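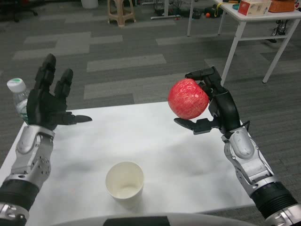

Teaching by hand vs teaching by remote: what do you lot do?

Plotham Robotics Forum > Showing and Teaching > General

ladder_and_string
March 2023

Right, I've been lurking long enough. We have a two-armed machine with proper jointed hands and I've been given the job of teaching it to pick things up off a table and put them somewhere else. Fruit and cups, mostly. I've been driving it by remote with the headset and gloves. I've got 96 runs I'd show to another human being and a much larger folder I wouldn't.

My boss has now read something and wants me to switch to grabbing the arms and moving them about by hand, which he says is "more natural". He has not tried this. The arms weigh what arms weigh.

Has anyone done both on the same task? Which one gave you data you could use?

skeddale_mike
By hand, every time. You feel the contact. With gloves you're guessing how hard you're squeezing and the apple finds out before you do.

ladder_and_string
The apple has been found out several times. I've got a bruised side and a good side and I turn the good side towards the robot like it's having its portrait done.

petra_w
By hand is lovely if you've got one arm and a gripper that opens and shuts. With two arms and ten fingers you need to be an octopus. Who is moving the fingers while you're holding the wrists? We tried it with two people and spent the whole morning apologising to each other.

Also your own arms end up in the head camera. The machine then learns that apples get picked up whenever a large cardigan arrives from the left.

skeddale_mike
You play it back afterwards without the person and record the camera then. This was sorted out years ago.

petra_w
Sorted out for things that stay where you left them. Round fruit on a flat table, played back blind? Good luck. Ours knocked it off on the approach about as often as it closed on it.

Tùng Lý
I've done both, same bench, same objects, so for what it's worth:

Moving it by hand gave us smoother paths. The reach looked like something a person would do. Grasps were poor, for the reason Petra gives, we had the fingers on a foot pedal with one closing pattern and it suited nothing very well.

Remote gave us ugly paths and good grasps. Lots of dithering just before contact. You see the operator stop, have a think, edge the thumb under, have another think. If you train on that as it is, the robot learns the dithering too and does it with great conviction.

What helped was trimming the pauses and throwing out anything slower than 12 seconds for a single pick. We ended up keeping the remote data.

ladder_and_string
Oh no. I am the dithering. I get the thumb below the apple, fingers over the top, and then I sort of stand there admiring it.

Where do you put the other hand? Mine goes up in the air with the fingers out as if it's swearing an oath.

Tùng Lý
Put it somewhere boring and put it there every time. If the spare hand wanders, the model will find a pattern in the wandering. Ours decided that a raised left hand meant "let go now". We had an operator who liked to scratch his nose.

neves_bench
Going to disagree with trimming the pauses. Some of those pauses are the operator waiting for the picture to catch up. Cut them and you've got a hand that closes before the camera shows it arriving. Measure your delay first, then trim.

We lost over 500 runs to this and I'm still not allowed to mention it at lunch.

Tùng Lý
Fair. We'd lined up the timestamps beforehand and I should have said so. Don't trim first and check later.

skeddale_mike
So to recap, remote control needs a headset, gloves, a delay measurement, a trimming script and a policy on nose scratching, and my way needs a person with arms.

petra_w
Two people with arms, Mike.

skeddale_mike
One if they're keen.

hollowbrick
Third option: we use a Matach rig, small copy of the arms on a stand, you move the little ones and the big ones follow. You get the natural reach and you stay out of shot. Fingers are still a bit of a compromise. Costs money, takes up a desk, and visitors will not leave it alone.

ladder_and_string
I like the sound of that, but I know what happens when I ask for money. It'll be "have you tried holding the arms".

On tables: do you keep everything tidy behind? My camera sees half the room, stool and bin and somebody's tissues on the far table.

neves_bench
Leave it. Move it about now and then, even. We kept ours spotless and the robot went to pieces when someone hung up a coat.

petra_w
Seconded. But do fix your sheet down if you've covered the table. Ours crept a little every run and took the cup with it, and by the end of the day all the cups were in one corner.

skeddale_mike
How many runs are you aiming for, out of interest? We got a decent single pick from far fewer than people claim.

ladder_and_string
The number I was handed is 1,793. I asked where it came from and was told "the spreadsheet".

hollowbrick
Is that per object?

ladder_and_string
I haven't asked and I'd be grateful if you didn't either.

Tùng Lý
I'd stop well short of it and train something. You'll learn more from watching it fail on the cup than from another week of apples. Paper cups especially, they're light and the fingertips push them along before they grip. Record some runs where you miss, recover and try again. Label them as recoveries so you can leave them out if they do harm.

skeddale_mike
This I agree with. Write it down somewhere.

ladder_and_string
Plan for now: measure the delay, left hand parked low, tape the sheet, do a batch with recoveries in. I'll do a few by hand as well so I can tell the boss I did. Will report back.

petra_w
Wear a plain jumper.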